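Aleksandra Malinowski has coffee going before I've got my coat off, and she's already apologizing for the dining room. "It's half done," she says. "It's always half done. Come in, come in, don't look at the boxes."

I look at the boxes, of course. There are a lot of them, stacked against the wall and labeled in marker, and they hold what she calls her table stuff: cloths, napkin rings, little dishes, more candle holders than one household could ever burn through. Aleksandra dresses tables for a living, mostly for family parties and small weddings around Hillham. She started at her own kitchen counter and moved on to her sister's anniversary dinner, and from there people just kept calling.

I wanted to talk to her because I am terrible at this. I own one vase. When friends come over I put it in the middle of the table, and then nobody can see each other, so I move it to the windowsill and that's the end of my decorating.

"Everybody does the vase!" she says, and laughs so hard she has to put her cup down. "A big thing in the middle, and then you're all leaning around it to ask for the salt. Try going up a little at the back and keeping the front clear. You need somewhere for your elbows."

What she likes best is a sideboard, or a table that people walk up to and serve themselves from. You only have to worry about how it looks from one side, she says, and you can leave things standing there all month. She'll start with something that lifts the middle up off the wood, even by a couple of inches. Cake stands, an upside-down crate, a shelf riser, whatever's in the house. Her favorite color for it lately is a soft, grayish green. "It goes with wood. It goes with black. I tried white for years and it always looked like a bathroom."

Then come the tall skinny things in a row, and something low and round in front of them, and one plant off to the side. She is very firm about the one plant.
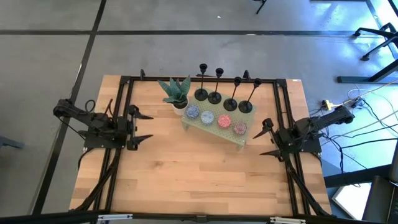 Black candlesticks behind, color in front, and a single plant at the end of the stand.

The row of color is the part I'd never have come up with. I would have bought four of the same thing and felt very grown up about it. Aleksandra thinks matching sets are fine for plates and dull for pretty much everything else. "Two blues, so they talk to each other," she says. "Then a red that's a bit orange, to wake it up. And then something quiet on the end, a mauve, a gray, so it doesn't look like a birthday party."

I ask whether the order matters and she gives me a look. It matters a lot! She once spent a whole evening swapping colors back and forth on a job in Cleltton while the client's husband, Dorin Căpraru, watched from the couch with a bowl of soup. He told her they all looked the same to him. She ended up going dark to light, then the red, and when she was finished he got up, looked, and said, okay, fine, that one. "I've never been so proud," she says.

The candlesticks she's less fussy about. Thin stem, broad base, and black if you can get it, "because black disappears at night and then you only see the flame." She leaves them empty during the day. I had assumed a candlestick without a candle looked unfinished, but she says the shape is enough, and anyway candles bend if your room gets sun. (Mine do. I thought I was buying bad candles.)

Her business partner, Luminița Stoica, comes in around now with a bag of lemons and an opinion. Luminița handles the books and the van, and she would like it known that most people spend too much.

"You don't need 2,000 dollars of stuff," she says. "Look at the table first. If you have nice wood, why are you covering it?"

This turns out to be an old argument between them. Aleksandra used to cover every table she met, right down to the floor. Luminița kept pulling the cloths off. These days they mostly leave wood bare, especially the kind made of narrow strips where every strip is a slightly different color. "There's your pattern," Luminița says, and goes off to put the lemons away.

Before I leave I ask about the plant rule. Why only one? Aleksandra thinks about it for a while. Her mother kept six on every windowsill, she says, and as a kid her job was watering them, and maybe that's all it is. But she also likes how a plant with big pointed leaves throws itself out to one side. Put a second one at the other end and it starts to look like a hotel lobby.

She sends me home with two candlesticks from one of the boxes, on loan. I've put them at the back of my table, and the vase is still on the windowsill.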